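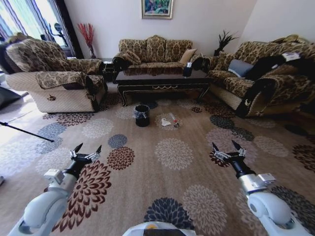
Esperanza Benavides
Before you touch the planner again, check what the segmentation gives you on that carpet. Flower medallions that big will fool a depth-free detector, and then the grasp pose is rubbish before planning starts.

mallby_dev
Depth is on. The clear bottle is the worst one, the depth map has a hole in it and the fitted plane goes straight through. The tissue is fine. Planner is the Prosmont branch from August, timeout 4 seconds.

Vasco Prata
Disagree with Esperanza. I had the same holes and masking by colour did nothing for me. Fill from the plane, take the outline from RGB and set grasp height by hand. 11 mm above the floor worked here.

Esperanza Benavides
A hand-set height is fine until the rug rucks up.

Vasco Prata
Then use the force threshold to stop. You need it anyway.

mallby_dev
Tried both. Fixed height gets the bottle more often, but the wrist view now triggers replans near the table. Log says 3923 collision checks for a single approach, almost all against the table edge. Wrist camera below.
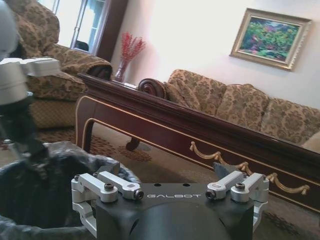 Wrist view, coffee table behind the gripper and bag

Esperanza Benavides
Glossy top, so I'd expect noisy points there. Are you putting the wrist cloud into the same voxel map as the head one?

mallby_dev
Yes, same map, no decay.

Esperanza Benavides
That's your replans. Give it decay -- or put the table in as a box and drop the points inside it.

Vasco Prata
Box, yes. Marchetti's filter node does it in 3 lines of config. I wouldn't bother with decay, it forgets the table legs as soon as you look away.

mallby_dev
Will try the box first and post the log.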